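Been sorting out small kids' furniture to sell on after my niece outgrew hers. Writing down what I learned about shipping small drawer units, for anyone doing the same. Short thread.

1/ Measure with the drawers shut, then again with the knobs included. Knobs add more than you think, and the carriers bill by the outside of the box.

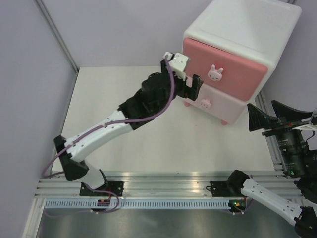
Zerrin Toprak @zerrintoprak · 9 March 2019

2/ Animal knobs are the part people ask about first. Buyers want to know if they're all there and if the ears are chipped. Put that in the first line of the listing.

3/ If the knobs unscrew, take them off before packing. Put the screws in a small bag and tape the bag inside the top drawer. I lost a set in July by leaving them loose in the box.

4/ Tape the drawers shut with painter's tape. Packing tape can leave marks on glossy plastic and they are hard to get off. I tried dish soap, then oil. The oil worked better.

5/ I got quotes from two places. Rendavard wanted 440 for the one I'm sending to my cousin. Jandano wanted 104 and it takes a week longer. I went with Jandano.

6/ Kadir Altıntaş asked why I don't just take it apart. Some of them don't come apart without breaking the clips. Check the underside before you pull on anything.

7/ Feet are the weak point. Cut a piece of foam bigger than the base and stand the unit on it. Don't let the feet touch cardboard.

8/ Check every drawer before you tape it. Pull it out as far as it goes and look at the back corners. I have found crayons, a sock and 40 cents.

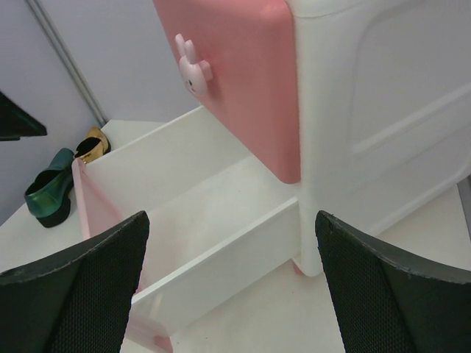 Bottom drawer out, rabbit knob on the one above.

9/ Wipe the runners while the drawer is open. A damp cloth is enough. Let it dry before you close it up or it smells by the time it arrives.

10/ Insurance: Jandano's form asks for a value and a receipt. No receipt, so I used a screenshot of the same kind of unit for sale on Julell. They accepted it.

11/ Write the order number on the box itself, on two sides. Mine was 3487. The label came off the last one and the number in marker is how they found it.

12/ Next up is a bookshelf. I'll add to this thread if I learn anything new.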